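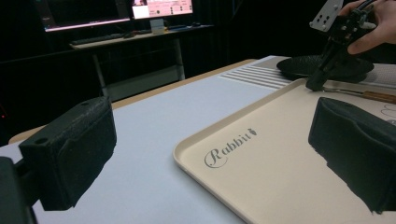
*The Rabbit tray, a black plate and one of the knives-or-spreaders-or-whatever we'll be arguing over.*

Do you have strong feelings about how a table gets set and cleared? Come spend a morning with us at Ridgeway!

I'm Itzel, and I'm looking for 10 people to help with a small tableware study this September. You'll get a tray, some plates and a handful of utensils, and I'll ask you to lay everything out the way you would at home, then clear it all away again (stacking is fine, so is one thing at a time, I really do want to see your way of doing it). After that we sit down and you tell me what annoyed you. Rims too high? Handle pointing the wrong way? I love that stuff.

Each session runs two to three hours with a snack break in the middle, and you'll get $70 at the end. You don't need any kitchen or restaurant experience. You do need to be 18 or over and okay with standing at a table for a good part of the morning. Left-handed folks, please please sign up, we had hardly any last time!

To join, leave your name and the mornings you're free at the Evthorpe front desk, or ask for Marcus Benavides, who keeps the schedule. Tell him if you'd like to come with a friend and we'll try to book you back to back.

Itzel Maldonado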